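From: Zlatko Jurić
To: domero-list
Date: 4/20/20
Subject: Re: Re: the Enus reissue, and who has the tapes

Špela Petkov wrote:
> Does anyone know which version of "Todorova" ended up on the
> second pressing? My copy says 6:00 on the label and runs
> nowhere near that. Also the B side fades out in the middle
> of the organ part, which I had always assumed was my turntable.
> I have now bought a second turntable. It is the record.

Špela, my condolences on the turntable.

The short answer is that there are two mixes of "Todorova" and the label used both, depending on which box got opened that morning. Nanico's first pressing was 600 copies, and every one I've played has the long mix with the false ending. The second was supposed to be 2000. I have never met anyone who saw 2000 of anything with the Nanico logo on it, and that includes paying customers. Those have the short mix, or the long mix with the end lopped off, and the sleeve is the same either way except that the second one spells the drummer's name correctly.

If you want to know which you own without playing it, look at the run-out on side A. A scratched "139" means long mix. No number means short mix, or a long one that somebody got bored with. 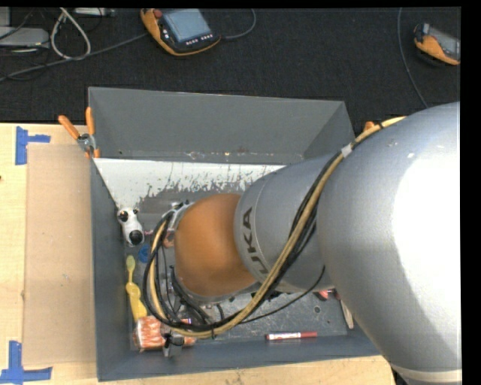 Špela has since written to me off list to say that hers does have the 139, plainly scratched, and still stops before the false ending, so either my system is wrong or she has the only copy of a third version. She would also like it known that she paid reissue money for it and would prefer the third version.

Fine. My system has survived since the August the band broke up, and it was bound to meet a collector eventually. My guess is that a leftover side A plate got paired with whatever was lying around for the second run. The man who cut the records also cut keys, and I gather the keys got more of his attention.

About the organ fade: that one is on every copy of every pressing. The band ran out of tape during the take, liked the rest of it too much to play it again, and turned the volume down by hand before the reel ended. On the Enus CD they fixed this by fading it even earlier. The liner notes call it "restored."

As for the tapes, Domero bought the Nanico catalog and then, as far as I can tell, put it in a closet. I wrote to them twice. The first reply thanked me for my demo. The second said the demo wasn't right for them at this time.

Špela, could you time side A with a watch and post the result? And if anyone else has a 139 that ends early, please speak up before I have to redo the discography page. I only just got the tables to line up.

Zlatko

PS. Still looking for the flexi with the live version. I will trade a turntable, if Špela is willing to part with one.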